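# Book shelving from hand-held demonstrations: questions we get asked

Last updated 22nd February. Maintained by Piyumi Nanayakkara and Rafsan Siriwardena, Prilholm group.

## What was the study about?

We wanted to know whether a policy trained only on hand-held gripper demonstrations could pick up thin, bendy objects without being told how stiff they are. Paperback books were the main test. They bow when squeezed, they slide on each other, and two books of the same size can behave quite differently.

## How many demonstrations did you use?

We recorded 294 and trained on 287. The seven we left out had gaps in the tracking long enough that the hand position could not be recovered. We did not remove demonstrations where the person fumbled or had to grip again. Those stayed in, and we think they helped.

## Does the policy use force sensing?

No. The input is the wrist camera, the gripper opening width and the last few hand poses. There is no force or touch signal at any point.

## Then how does it know how hard to squeeze?

It learns this from what the camera sees near the fingers. When a cover starts to bend, its outline changes, and the people giving demonstrations tended to stop closing at that point. The policy copies the same habit. We checked this by masking the part of the view closest to the fingers, and the grip became noticeably tighter on soft covers.

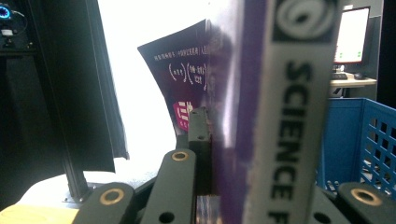
The masked version still did well on hardbacks, where squeezing too much makes little difference. If your objects are all rigid, you probably don't need any of this.

## What was the success rate?

On the robot we ran 287 trials, one starting position for each training demonstration, and 246 ended with the book upright in its slot. We count a trial as failed if the book is dropped, if it goes in spine first, or if a person has to step in. Most failures came at the slot and not at the pick.

## Why does the Vokik baseline look worse here than in your earlier note?

The earlier note, from June, let the baseline retry once. Afroza Munasinghe reran it with no retries so that both methods had the same rules. The newer numbers are the ones to quote.

## Did lighting matter?

Yes, more than we expected. Bright backgrounds wash out the edge of a cover, and the edge is what the policy relies on. We now vary exposure at random during training. Fixing the exposure on the camera also works – Myrto Kontogiannis tried both – but you have to redo it whenever the bench moves.

## How long does training take?

Around 3 hours on a single card with the default settings. The larger image encoder takes longer and gave us no clear gain.

## Can I use my own gripper?

You can if the fingers are visible to the camera and the opening width is logged. If your fingers are a different shape, collect new demonstrations with them. We tried reusing ours with the Ovness fingers, which are shorter, and the policy closed too early nearly every time.

## Is the data available?

Yes, on request. Write to Yhon Tamayo with a line on what you plan to do with it. The conversion script for the Gazi format is in the tools folder – please use the current version, as the old one wrote the gripper width in the wrong units.

## Does it work on magazines?

Not reliably. They fold over before the cover shows any useful change in shape. We have no results we would stand behind yet.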